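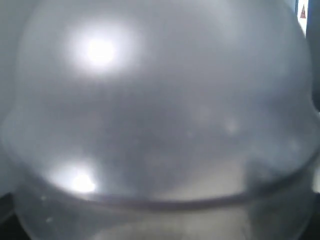 The Leclerc Short Story Workbook, reviewed

I've had this one on the desk since May, so nobody can say I rushed it. I write short stories, mostly about people from churches a bit like the one I grew up in, and I send them off to competitions and small magazines and then try not to look at my email. A friend in my writing group lent me her copy of the Leclerc workbook, I scribbled on page three by accident, and so I had to buy her a new one and keep hers. Make of that what you will.

It's a spiral-bound thing of 196 pages, written by Keith Catterall and published by Monell, who mostly do study guides. You get 11 chapters, each with a short lesson, a sample story and then a pile of exercises with ruled space to write in. The spiral binding is a real plus, because it lies flat next to the keyboard and you can fold it right back on itself in bed.

The first few chapters are the ones I'd skip if you've been writing for any length of time. Character, setting, point of view, the usual. Catterall is good company, though, and he has a nice habit of showing you his own bad first drafts with the crossings-out left in. There's a page where he cuts a vicar's entire speech down to "Well, come in, then" and I laughed out loud, and then went and did the same to one of mine.

Chapter six is where it got interesting for me. It's on writing about belief without preaching, and I think it's the best thing I've read on the subject. His exercise is to write a scene between two people who disagree about something that matters to both of them, in 700 words, and then write it again from the other side. I was so pleased with my first version! The second one showed me that I'd given all the good lines to the person who agreed with me. I've since rewritten the ending of a story I thought was finished, and it's a better story (it still got turned down, but kindly).

Now the grumbles. The chapter on endings is thin. He spends most of it telling you what he doesn't like, twist endings mainly, and the sample story he picks has a twist ending, or near enough. The ruled lines are too narrow for my handwriting, and the paper is poor stuff — my fountain pen went straight through and I did the rest in biro.

Then there's the companion app, Wondard, which you get free for a year with the code inside the back cover. It's meant to send you a prompt every morning and keep a tally of your words. The prompts are fine, if a bit samey (lots of letters found in attics), but it logged me out every few days and lost my count twice. The last time I looked it said 3035 words, and I know I'd done far more than that. I've gone back to a notebook.

I should mention the Billico course book as well, as people in the group always ask which of the two to get. Billico is better on the business end, cover letters and where to send things and so on. For the actual writing I'd have the Leclerc every time.

Four stars from me, and it would lose one of those without chapter six. If your library has it, borrow it for that chapter first and do the exercises on scrap paper. I'm halfway through doing the whole lot again with a different story, and I've got as far as the bit on dialogue.

Posted January 21, 2026 in Books on Writing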